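Pitemell 2000 salon dryer - back in stock

Second batch has landed, sorry for the wait. Price held at the January price. Same dryer, same motor, new filter cap (the old one cracked, we know, we swapped every one that came back).

For anyone new here: the 2000 is a hand-held dryer for blow-dries and rough drying at home or in the chair. 2000 watts. Two speeds, three heats, proper cold shot button that you don't need two thumbs for. Made for us by Drustow, who also do the Hedel straightening brush.

What's in the box
Dryer
Narrow nozzle
Wide nozzle
Diffuser, deep bowl, long fingers
Spare filter
Cloth bag

Cable is 3 metres. Long enough to get round a chair without dragging the plug out the wall. UK plug fitted.
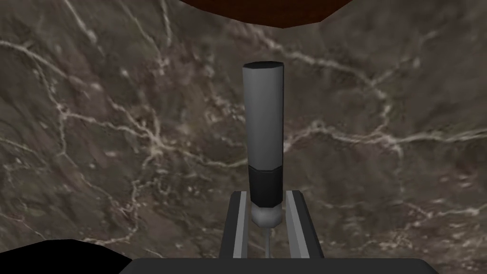
Marinho: had mine since the first batch, use it on thick curly hair to my waist. Diffuser is the best bit, much deeper than my last one. Only moan is the high speed is loud, can't hear the telly over it. Would buy again.

Fair point on the noise. Low speed is a lot quieter and on fine hair you won't miss the extra push. On thick hair, start high till it's nearly dry then drop down and put the narrow nozzle on.

Which heat?
Low for bleached or fine hair, and for fringes. Middle does most people. High is for thick hair and for anyone in a rush - keep it moving and keep it off the scalp. Heat spray first, always. We sell one, any decent one will do.

Using the diffuser
Tip your head over, scoop the hair up into the bowl, hold it still. Don't wiggle it about, thats where the frizz comes from. Low speed, middle heat. Stop when it's just about dry and leave the last bit to the air.

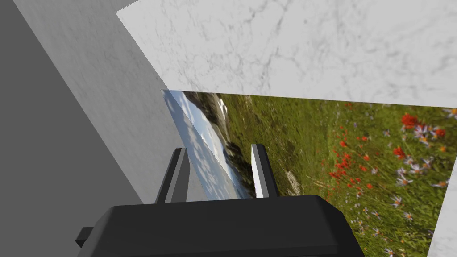 Posted by the shop desk, Pitemell
Updated January

Cleaning
Unplug it. Let it cool. Twist the back cap off, take the filter out, brush off the fluff with an old toothbrush. Once a week in a salon, once a month at home. If it cuts out in the middle of a blow-dry the filter is blocked nine times out of ten - leave it 25 minutes, clean the filter, try again. Still cutting out, email us with the order number and we'll sort it.

Nozzles push on and turn. They do get hot so wait before you swap them over.

Old nozzles from the first batch fit this one. Hedel attachments don't, differnt collar.

Colours
Black or cream. Cream is low, more in a few weeks hopefully.
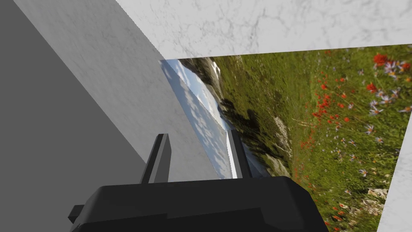 Order code 3399

Postage is tracked, goes out same day if you order before 2pm. Returns fine if it's unused and in the box. Diffusers can't come back once opened, hygiene rules. Salons wanting more than a couple, drop us a line before you order and we'll do you a trade price.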